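De : Subbarao Kulkarni
À : liste couture-retouche
Objet : Re: Élastique qui roule à la taille

Bonjour à tous,

Un membre de la liste a écrit :
> J'ai remplacé l'élastique de deux jupes en maille et dans les deux cas
> il se retourne dans la coulisse au bout de quelques lavages. J'avais
> pris la largeur de la coulisse moins 1 mm. Faut-il le piquer ? Et où
> achetez-vous le vôtre en ce moment ?

Moins 1 mm, ça devrait aller. Je regarderais plutôt la qualité de l'élastique : le tressé rétrécit en largeur quand on le tire, le tissé non. Pour une coulisse libre je ne prends plus que du tissé.

Si tu piques, fais-le au point droit long (3,5 ou 4), en étirant à plat devant et derrière le pied, et commence par la ligne du milieu. Répartis d'abord les fronces en quatre repères – milieu devant, milieu dos, côtés – sinon tout part d'un seul côté. Une piqûre fait perdre un peu de ressort, donc je coupe 2 cm plus court.

Pour l'achat, j'ai pris en août une bobine chez Allusgate, référence 752, en 30 mm. Asetti a la même chose au mètre, port compris à partir de 46 euros. Le fil mousse Fovex en cône de 1 000 m me convient pour la maille, mais uniquement dans les boucleurs.
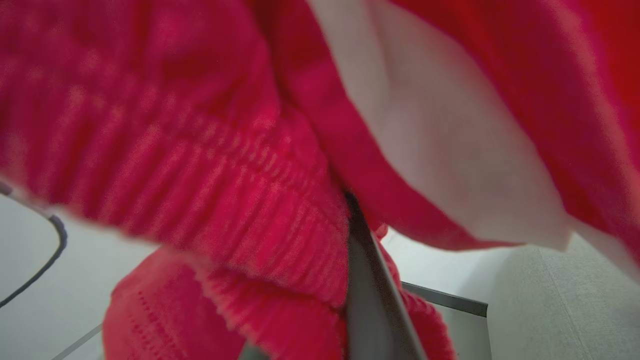 Taille froncée sur maille rouge, vue de près.

Pour les archives, le fil sur les coulisses rapportées est le message 2 598. Le tableau des largeurs y est joint, il n'a pas changé.

Bonne couture,
Subbarao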